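Visits > Workshops and Makers > Open Days

Open day at the Cleltis workrooms
October
By Ridwan Kusuma

The bus from Chin takes 24 minutes and stops across the road from the Cleltis building. Doors opened at ten in the morning. I signed in at the desk, got a paper badge and went up to the second floor, where most of the day's activity was.

Cleltis has shared the building with two small firms, Prolum and Jurnetix, since the spring. Prolum has the ground floor and deals in zippers, piping and lining cloth. Jurnetix does repairs on bags and cases. Cleltis itself makes pouches and small cases in short runs, 86 to a batch, and buys most of its trim from downstairs.

The talk on pouches was the part I had come for. We heard how the outer panels are cut first, then the lining, and how the piping is sewn in between before the whole thing is turned right side out. The corners take the most time. Orange with dark green trim is one of the color pairs, and a gray lining goes with it. I prefer it to the plain navy they sell in the shop, which shows every bit of lint.
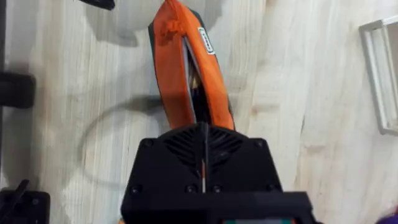 Can visitors buy a pouch on the day?
The shop on the ground floor sells them until four, card only, and seconds are kept in a bin by the register at a lower price.

After the talk there was a break for coffee in the corridor. The line was long and the cups ran out, but someone found more. I used the time to look at the sample books, which go back 11 years. The older ones have swatches glued in by hand with the supplier's name in pencil - several of those suppliers have closed.

The second room was given over to tables and small things. Pale wood tops seem to be the house style, and they do make it easy to find a dropped pin. I was glad to see wooden toy blocks there, the small kind with letters. My own set went to a cousin years ago and never came back.

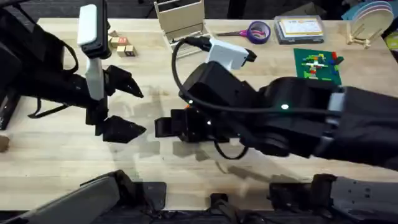

Toy blocks toward the back of the table, second floor.

I left a little after two. The stairs are steep and the elevator was being serviced, so anyone who has trouble with steps should call ahead. Bus 92 also stops nearby and is less crowded going back.

Filed under: Open Days, Sewing and Textiles, Small Workshops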